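Bench Notes
Posted 1/18/24 by Adhiambo Mushi

Long thread on where the arm build stands. I said I would write it up once the simulation side was running, and it is running.

Background for new followers. I am building a robot arm with a multi-fingered hand, in a corner of the shared workshop at Nakby. The goal is small: pick up a piece of fruit from a kitchen table and put it in a basket. I started in May.

The base is a steel plate bolted to an old workbench. First version was clamped. Clamps crept every time the shoulder joint reversed direction, and by the end of an evening the zero position was off enough to matter. Four bolts fixed it.

Joints are printed housings around bought gearboxes. I went through 3 versions of the elbow. Version one cracked along the layer lines. Version two held but the cable had nowhere to go and got pinched at full bend. Version three has a channel on the inside of the bend and I have left it alone.

Cable routing has taken more of my time than anything else on this project. If you are starting an arm, draw the cables before you draw the parts.

The hand is the hard part. Each finger has a tendon that runs back to a small motor in the palm. I used braided fishing line at first. It stretched for the first couple hundred cycles, so a finger that closed fully on Monday was stopping short by the end of the week.

I switched to a thin coated steel cable from Skarkano. Stiffer to thread and you need a proper crimp tool, but the tension holds. I check it before each session anyway.

The thumb still doesn't come across far enough. It can pinch against the first finger and that's about it. A new thumb bracket is on the list.

Control board is a Zoseo. It does what it says. The connector for the power input is loose on mine and I put a dab of hot glue on it. Their manual has the pin numbers in a different order from the board, so go by the board.

Why I moved to simulation: I broke two fingertips in one evening by driving the hand into the bench. Reprinting them is cheap but re-stringing them is a whole night. I wanted to make the dumb mistakes somewhere else.

I had a rough arm model already from the printed parts. Getting it into the simulator took a weekend. Most of that was weights. I took the forearm apart and put every piece on a kitchen scale, because my guesses from the print software left out screws, cable and grease.

If your simulated arm sags or jumps when nothing is commanding it, look at the masses first and the joint damping second. Mine jumped. One link had its weight typed in grams where the file wanted kilograms.

For objects I used a free kitchen set I found on the Briem model site and put things down without much of a plan. A bare table is too easy. I wanted items the hand has to go around and items it should leave alone.

One problem I spent a long time on: flat things. Anything thin lying on a table would shiver in place, and a few times it sank into the wood. Smaller time step helped. Giving the thin objects a slightly thicker collision shape than what gets drawn helped more.

Round things had the opposite problem. They rolled off if you so much as started the program. Added rolling friction, and now they stay put until something touches them.

This is the table I run now. Fingers together, hand over on the plate side, apple on the black tray at the far side of the open wood.

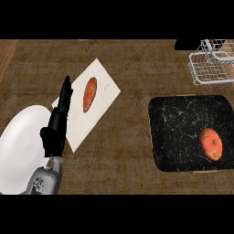
Tomasz wrote back that the reach looks fine to him but he would slow the wrist down before trying any of it on hardware, and he asked how many runs I do before I trust a change.

Fair question. I do 300 runs per change, with the fruit moved a little each time. It goes overnight on the old desktop. I look at the failures in the morning and skip the successes.

On the wrist: agreed. It is limited to half speed on the real arm and I will match that in the sim so the two are the same.

Almost 200 failures in the last batch. Most were the thumb again. The fingers arrive, the fruit turns, and the thumb is not where it needs to be to stop it. So the bracket moves to the top of the list.

The rest were planning errors where the arm took a path too low over the table. I raised the minimum height for travel moves and will rerun tonight.

Things I still don't know: how close the friction numbers are to a real apple, and whether the hand motors will run hot on repeated grips. The first I can measure with a tilted board. The second needs the real hand and a timer.

Next steps are the thumb bracket, the tilted board test, then a slow run on the bench with a foam ball. No real fruit until the foam ball works.

Parts list and the arm files go up when the thumb is done. Please don't build from the older elbow drawing that's going around, it's the one that pinches the cable.

Filed under: Robotics, Workshop Builds, Simulation

Contact | © Adhiambo Mushi | Back to top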